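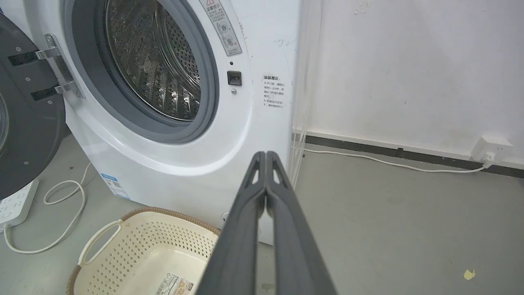

Can a robot do the laundry yet? It can do pieces of the job, slowly, when a person has prepared the room and stays near.

I put this question to an engineer at Trummer, a small company in Skirerthorpe which tests robot arms on household work. We spoke in June, in the room where the team practices with a front-loading washing machine.

"People think that the door is the easy part," the engineer told me. "For us it was two months." The gripper has only two fingers, and the round door must swing fully open before the arm can reach toward the drum. The drum is steel and it reflects the light, so the software can make mistakes about the depth.

I asked how well it goes now. In the last test they made 100 attempts to take one towel out of the drum, and 6 failed. "With one towel I am satisfied. With a full load, wet and twisted together, I would not show you the number."

The second customer for this work, after a hotel in Deredier, is the laundry shop Limside. There the owner does not ask for folding. She wants only that somebody empties the machines at night. The engineer finds this a reasonable wish, but does not promise a date.

"At home I still do it by hand," the engineer said. "It takes me two minutes, and I also find the socks that stay behind in the rubber."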